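Danica Zupan has sold spices at Hosero for 3 years, and she says the part customers ask about most is the packaging. "They want to know if the lid will hold," she said. "So I started paying attention to lids."

She now stocks 451 small containers, most of them bought from a supplier in Skiletholm.

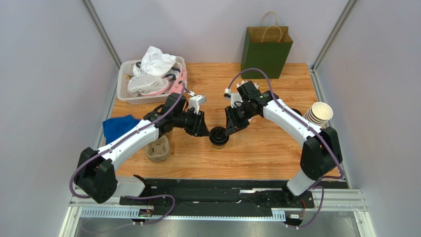 Zupan tests every new type at home before she orders more. She fills one with ground cumin, closes it and leaves it on its side until the next day. Her preference is for something low and round, with a black lid that has a raised rim. "You get a grip on the edge - that matters when your hands are oily," she said.

She no longer buys clear lids. "They scratch, and then people think they're used." Her next order goes in this November.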